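Category: Privacy and Data Protection

Search this site

4.2 Consent records in home device apps

We read the privacy notices of 87 apps sold with home devices in Biltville and Lidness. Only 10 let a user withdraw consent on the same screen where it was given. Most notices did mention cameras, but few gave a storage period.

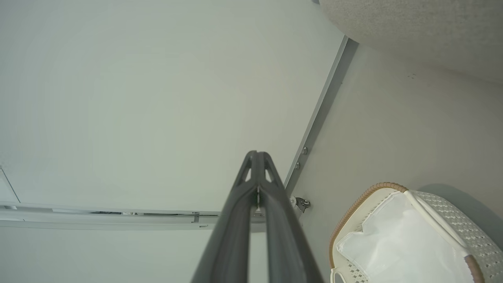
Figure 3. Gripper with two long, parallel fingers.

Users were then asked how they would stop the sharing of data with advertisers. We received 676 replies, almost 100 of them from Haruna. Many people looked in the phone settings first and gave up there.
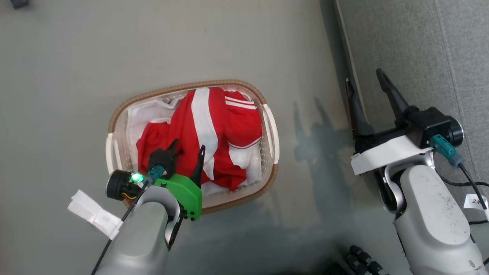 The Zerkow replies followed the same pattern, although older users more often wrote to the seller. Response times to those letters are covered in Section 4.3.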